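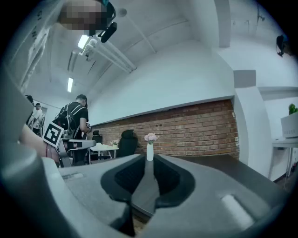

Shewit Negash asked a few of us to name the 4 movie endings we'd keep if every other one got erased. I wrote mine down Saturday morning and had changed two by lunch.

I went with endings where the talking stops early. I like a long shot of a road or a kitchen and then the credits. Robel Lencho picked all musicals, so we don't overlap at all.

My list goes up in September with everybody else's. If you want in, leave a comment with your link and I'll pass it on to Shewit.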